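Section 4: Teaching a Pick-and-Place Job

By now your Savgate arm should be clamped down, powered up and through its self-check (if it isn't, please go back to Section 3, we'll wait for you!). Kitchen counters are a lovely place to start, and small bagged groceries make a patient first subject.

1. Set your storage basket on the left side of the work area, where both arms can reach it.

2. Lay two or three candy bags flat on the counter, with a little space between them.

3. Open the Maltlow app, tap Teach, and give the job a name you'll recognize later on.
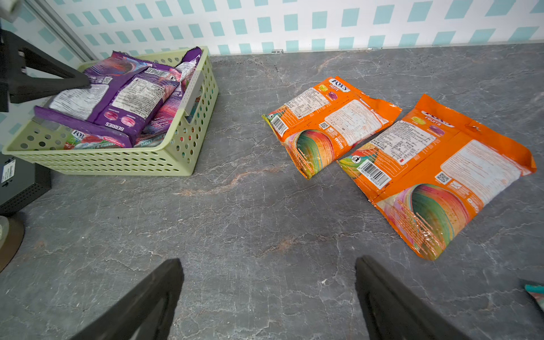

4. Guide the gripper over the first bag with its fingers open, then lower it slowly until the app shows a green ring. Take your time with this part, the arm is in no hurry.

5. Tap Close, lift the bag clear of the basket rim, carry it across and tap Release.

6. Repeat with the next bag, and tap Save when you're happy.

Note: Shiny wrappers can throw glare back at the wrist camera, so if the ring keeps flickering, try dimming the light over the counter or turning the bag a little. The memory holds up to 200 jobs, so do feel free to experiment.

Caution: Keep fingers, sleeves and pets away from the arms while a job is playing back. Don't lift anything heavier than 2 pounds.

Clean the finger pads after around 100 picks, using a soft damp cloth and no soap.

Guide revised 22/02/2022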